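Support > Kundero Table Arm > Set-up Guide > Section 4: Trying a household chore

We use cookies to remember your language and region. Accept | Settings

4. Tidying small pieces from a table

Many customers ask us if the arm can already do chores at home. Our answer is: some small ones, slowly, and with a person in the room. Putting away toy letters is a good first chore. Folding clothes and washing glasses are not supported in this version.

1. Clear the table of everything except the pieces. A white or plain top works best.

2. Lay out two or three letters, flat, with free space between them. Do not stack them.

3. Check that the cables hang free and can follow the arm through its full reach.

4. Open the Tidy menu and set the speed to 70 percent or lower.

5. Press Start and keep your hand near the stop button.

CAUTION: Keep children away from the table while the arm is moving. It does not know a hand from a toy.

Note: A strong lamp over the table makes a dark shadow of the arm. If the arm reaches for the shadow, move the lamp and repeat step 5.

Note: In our test room in July, Fredy Sotelo gave the arm 116 letters, one after another. It dropped 2 of them and needed the whole afternoon. A person would finish much sooner, so please do not expect to save time yet.

If a piece is missed three times, the arm stops and waits for you. Move the piece a little and press Continue.

Related articles
Section 3: Fixing the arm to the table
Section 5: Sorting by color
Using the Zikel tray
Error list

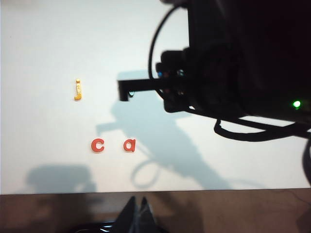 Fig. 4. Letters j, c and a on a white table, with the arm at right.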